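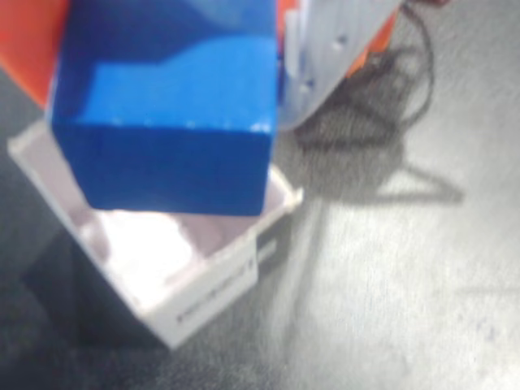

Why does the controller stop for a moment before it opens the gripper?

The pause gives the state estimator time to confirm that the block is over the opening of the box and that the arm has settled. A command to release is accepted only after 10 consecutive readings agree on the position of the wrist. If the readings disagree, the arm holds its place and the check begins again.

Unit 4: Task Sequencing and Release Conditions

This handout accompanies the fourth unit of the laboratory course and should be read before the practical session. Students are expected to have Trivo installed and to have completed the joint calibration exercise from the previous unit. Groups that have not done so will be unable to load the task file.

4.1 Structure of the software

The course software is divided into three processes. Clorell receives camera images and publishes an estimated position for each object it recognizes. Lema holds the task plan and decides which step is to be carried out next. Trivo converts the chosen step into joint commands and sends them to the motors. The processes exchange messages and share no memory, so any one of them may be restarted while the others continue to run.

Students often place decision logic in the motion process, where it is hard to test. In this course, all conditions that concern the task belong in the plan. Trivo should know where to move and how fast - it should not know what a box is.

4.2 Step conditions

Each step in a plan carries an entry condition and an exit condition. The entry condition must be true before the step begins. The exit condition must be true before the next step is considered. A step that does not meet its exit condition within 800 control cycles is marked as failed, and the plan returns to the last safe pose.

For a placing task, the usual steps are the following.

1. Approach. The gripper moves to a point above the object. Exit when the position error is within tolerance.

2. Grasp. The jaws close until the motor current reaches the set limit. Exit when the current is stable.

3. Transfer. The arm lifts and moves to a point above the container. The path is planned again if Clorell reports that the container has moved.

4. Release. The jaws open and the arm withdraws along the path by which it arrived. With the blue cube in the white box and the red cube still out on the table, the planner has one remaining target to consider.
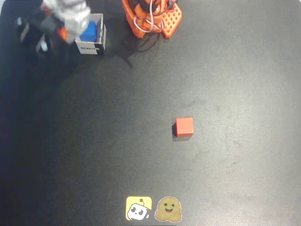
4.3 Selecting the next object

After each release, Lema requests a new list of objects from Clorell. Objects whose estimated position lies inside the container are removed from the list. The remaining objects are ordered by distance from the gripper, and the nearest is selected. An object hidden by the arm may be missing from a single list, and for this reason the plan may end only when the list has been empty for 10 consecutive updates.

4.4 Work to be submitted

Each group will submit its plan file, the Stikar log of one complete run, and a written account of one failed step. The account should give the condition that was not met, the values recorded at that time, and the change made to the plan. Logs must be submitted as recorded. Work is due at the start of the session for Unit 5.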